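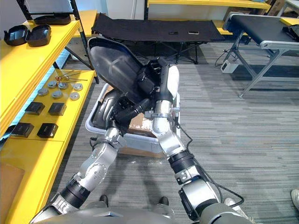 The case for buying a chair you can take apart

My town, Drolbridge, has a drop-off yard on the east side where you can leave bulky items for free. I went there in September with a broken office chair. The gas cylinder had failed, so the seat sank to its lowest point a minute after you sat down. Everything else was fine. The back was fine, the arms were fine, the casters rolled. I had owned it for a little over four years.

I had tried to fix it first. A replacement cylinder cost $31, shipping included, and the part itself is close to standard across the industry. The trouble was getting the old one out. The lower end came loose from the base with a pipe wrench and a lot of hitting. The upper end would not leave the seat plate, and the seat plate would not leave the seat, as the bolts went into threaded inserts that spun in place when I turned them. I drilled out two of them and cracked the seat pan. That was the end of the chair.

I think this is a bad way to make furniture, and I think buyers have more say in it than we use.

Most talk about waste in the home is about packaging, and a smaller share is about phones and appliances. Chairs hardly come up. But a chair is a large object made of several materials that cannot be recycled while they are joined together. There is a plastic shell, a foam pad glued to it, fabric stapled over the foam, a steel plate, and a base of nylon or aluminum. Each of those has somewhere it could go if it were alone. Joined, they go in the ground. The man at the drop-off yard told me they used to strip chairs for the metal and stopped when it took longer than the metal was worth.

I do not blame the yard. The time it takes to strip a chair is decided years earlier by whoever designs it. Screws take a minute. Rivets and glue take a knife, a pry bar and some patience, and at the end you often have a piece of plastic with foam stuck to it that no one will take.

My replacement was a Nakpan side chair with a separate task base. It cost $163, and I picked it for one reason. The listing had a parts page. The page showed the shell, pad, plate, cylinder and base with a price next to each one. The shell is held by four bolts you can reach with an ordinary hex key. The pad attaches with a zipper and two straps. I put it together in the evening after supper and I could take it apart again tomorrow.

It is not the most comfortable chair I have sat in. The pad is thin and the arms are a bit low for my desk. I would give it a seven out of ten for comfort. I mention this because people who write about repairable things tend to pretend that the repairable one is also better in every other way, and often it is not. You may give something up. I gave up some padding, and I think the trade was fair.

There are three arguments I hear against all this, and they deserve an answer.

The first is price. A basic office chair can be had for far less than $163, and plenty of people need the cheap one. I accept that. But the cheap chair I threw out was not all that cheap. It cost $20 less than the new one. At that gap, one saved cylinder pays the difference. Also, fasteners are not expensive. A bolt and a captive nut cost a maker a few cents more than a staple or a bead of glue. The savings in a glued chair are mostly in assembly time, and they are small next to what the store adds on top.

The second is safety. A manufacturer called Gimura says on its website that its chairs are sealed so that owners will not tamper with the cylinder, which is under pressure. I would take that more seriously if they sold the service themselves. They do not. If your Gimura chair sinks, you are offered a discount on a new one. And swapping a whole cylinder does not mean opening it. You pull out a closed tube and push in another closed tube.

The third is that people will not bother. Most owners, the argument goes, will toss the chair anyway, so the bolts are wasted on them. This may be true of first owners. It is less true of whoever comes next. Offices close and sell off their furniture in lots. A used dealer with a stack of identical chairs can make good ones out of bad ones in an afternoon if the parts come off. A dealer I know of in the next county, Stondovis, does only this. They bought 200 chairs out of an insurance office last year and sold most of them. The ones they could not sell went into a bin as spare shells and bases. They will not touch a glued model at any price, and they say so on a sign by the door.

That sign is useful. A used dealer has no interest in how a chair looked in the catalog. They want to know whether it can be kept going. If I were shopping for a new chair today, I would find out which brands the used dealers refuse and skip those.

I would like to see a plain label at the point of sale. It would say whether the main parts can be removed with common tools and whether the maker sells them separately. Two lines would cover it. Mattresses carry a tag listing what is inside. Clothes carry one telling you how to wash them. A chair that someone will sit in for thousands of hours usually carries a sticker under the seat with a model number, and often that sticker has worn off by the time you need it.

Until there is a label, turn the chair over in the store. Look for bolt heads. Look at how the fabric meets the edge of the shell. If the bottom is covered by a glued sheet and you cannot see how anything is attached, ask. If the salesperson does not know, that is worth something too.

I kept the casters from the old chair. They fit the new base, and one of them has already gone on it, because I ran over a carpet tack.

Comments

deskbound_in_ohio
The spinning inserts are the worst. Next time put a flat screwdriver behind the flange and pull up while you turn. Works maybe half the time.

Marginal Gains
I buy used only. Paid less than your cylinder for a chair that was top of the line when it was new. Had to replace the pad but that was it.

tallpine
You skipped over comfort pretty fast. I have a bad back and a seven out of ten is not going to work for me. I would rather replace a good chair every five years than sit in a fixable one that hurts.

R. from the shop
Upholsterer here. Staples are not the enemy, I can pull staples all day. Glue on foam is what kills a chair. Please don't lump them together.

tallpine
Fair point about the staples. Do you ever redo the molded ones?

R. from the shop
If the shell isn't cracked, yes. If it's cracked I tell people to save their money.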